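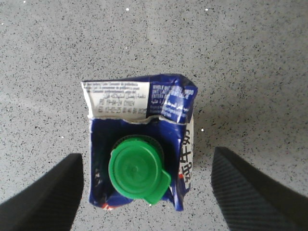

Drink carton with a green screw cap, seen from above.

About Drerkiris

Drerkiris designs and builds rugged power supplies and backplanes for embedded computer systems. Our customers put them in rail signaling cabinets, survey boats, test benches and airport ground equipment. Most orders are for fewer than 50 units, and many are for one or two.

The company was started by Pendo Mwakalinga, who had spent her earlier career repairing VME and VPX chassis for other people. She still reviews every schematic before it goes to layout.

What we make

The Flison line covers 3U and 6U power modules for conduction-cooled and air-cooled chassis. The largest model in the line is rated at 875 watts. Istden is our family of backplanes, available with standard slot profiles or routed to a customer's own drawing. Both lines are designed, assembled and tested in the same building.

In August we took over the backplane repair business of De Bruijn. If you have a De Bruijn backplane in service, we hold the original drawings and can repair or rebuild it.

How we work

Send us your slot count, input voltage and cooling method. An engineer will reply with questions or a quote. Prototype boards are tested under load before shipping, and the test record goes in the box. We keep spare parts for two generations of each product.

We do not write application software or FPGA code, but we are glad to talk to the people who do it for you.

Page last updated May 24, 2021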